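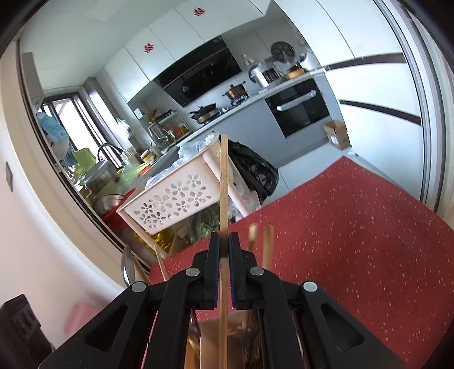

Wooden stick and red rug.

The Clistorura case, as far as I can follow it

I have been reading about the Clistorura again. For anyone who missed my earlier posts, she was a car ferry on the overnight run out of Fimton, and she went down in calm water with 60 people on board. I was a student in Fimton then and had taken the same boat home in January. I didn't know anyone on it that night. I still read everything that gets printed about it.

Last month the prosecutor in Mondberg finally filed charges. There are two former harbor inspectors on the list, the man who was deputy transport minister then, and three managers from Mughal, the company that ran the ferry. The charge against the inspectors is falsifying a safety certificate. The managers are charged with negligent killing, and the deputy minister with obstruction. All of them deny it.

The charge sheet is 345 pages long and the court put it on its website, minus the witness names. I read it over several evenings. Most of it is correspondence between Mughal and the harbor office, and a lot of that is dull. They argue for months over who pays for new door seals on the car deck. The quote for the job is attached, and it is small money for a company that size. Then the letters stop, and the next document is a clean certificate.

The prosecutor says no inspection took place. The defense says it did and the paperwork was lost when the harbor office moved to its new building. I remember that move, and it was a mess, so I can't rule it out. What I find harder to explain is the certificate itself, which gives the time of the inspection as 7 in the morning. The ferry's own log has her still at sea at that hour. The defense has called this a clerical mistake.

The families' group had asked for charges against the minister as well. The prosecutor turned that down in one paragraph - no evidence that he saw the letters. The group is appealing.
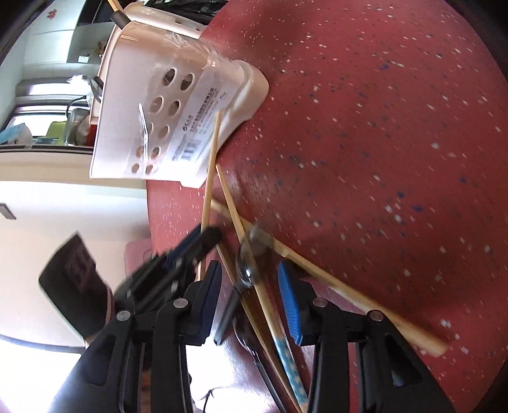

What happens next

The first hearing is only about jurisdiction. Mughal's lawyers say the case belongs in Fimton, where the company was registered. The prosecutor says Mondberg, where the certificate was issued. It sounds like a technical point, but the Fimton court has a shorter time limit for negligence, and if the case moves there the charges against the managers could fall away completely. The ones against the inspectors would probably survive.

There are 80 seats for the public and 50 of them are set aside for relatives. The rest go to whoever is in line when the doors open at 8. I plan to take the early train and try for one. If I don't get in, there is supposed to be a room with a screen across the hall.

A few people have written to ask whether I think anyone will go to prison. I don't know. The inspectors are both past retirement age, and courts here tend to suspend sentences for older people with no record. I would settle for a public ruling on whether that inspection took place.

I'll post my notes after the hearing. Comments are open, but please keep the names of witnesses out of them, even if you think you know who they are.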